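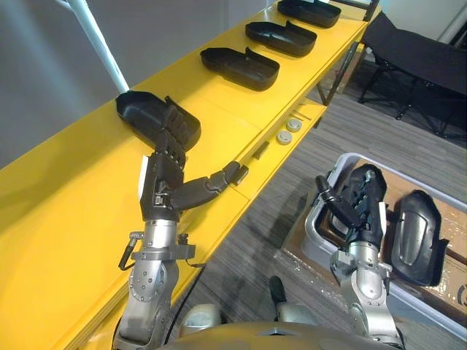
Photo: Genji Honda

How to Sort Out a Hardware Drawer in One Afternoon

January 5, 2019

I put this off for most of last year. Every screw, hook, washer and curtain ring I'd ever saved went into one deep kitchen drawer, and when I needed a picture hook in July I gave up after ten minutes and drove to the store to buy a new pack. When I got home I threw the leftovers in the drawer with all the others, of course. So this is how I finally fixed it, and I'd do it the same way again (with one change, which I'll get to).

What you need

An old bedsheet, a magnet, a bunch of shallow open trays, a few jars with lids, masking tape and a marker. A muffin tin is great for the early sorting if you have one. I spent two hours on mine, and that included a break for soup.

Step 1: Dump it all out

Spread the sheet on the floor or a big table and tip the whole drawer onto it. It looks awful at this point! Keep going. Run the magnet over the pile inside a sandwich bag, and when it's loaded up, hold it over a bowl and pull the bag inside out. All the steel stuff drops right off. What's left on the sheet is mostly brass, plastic and crumbs.

Step 2: Throw things away

Bent nails go. Stripped screws go. Anything rusty goes, and so do the little hex keys, except for one of each size. I had a whole fistful of the same one. If you find a part you can't identify, put it in a jar marked "mystery" and write today's date on the tape. If you haven't opened the jar by next winter, out it goes.

Step 3: Sort by job

I started out sorting by size, and that was my mistake. I had lovely rows of screws from tiny to huge and still couldn't find what I wanted, so I scooped them all back up and started over. Now I have one group for hanging things on walls, one for furniture, one for plumbing bits and one for outdoors. Size only matters inside the group, and you can see that at a glance once there are fewer pieces to look at.

Step 4: Pick your trays

Go shallow, with a low front edge if you can get it, so you can slide a couple of screws out with one finger. Deep bins look tidy but you'll end up digging. My friend Genji keeps his at eye level on a shelf, and I'm jealous, but mine had to go back in the drawer, so I measured the inside height first – please do this before you buy anything. My first set was too tall by the thickness of a pencil and the drawer wouldn't close.

Anything you own a ton of can live in a jar somewhere else. I had a box of 200 drywall screws and there was no way that was fitting in a tray. I keep a small handful in the drawer and top it up from the garage.

Step 5: Label the front

Masking tape and a marker, on the front edge where you can read it standing up. Don't get fancy yet. I moved three of my labels in the first week, and tape peels right off.

Step 6: Give new stuff somewhere to land

Leave one tray empty. All the odds and ends from pockets and windowsills go in there, and when it fills up I sort it while the coffee brews. Mine has a wall anchor, a cup hook and a button in it right now, and I still need to find the shirt.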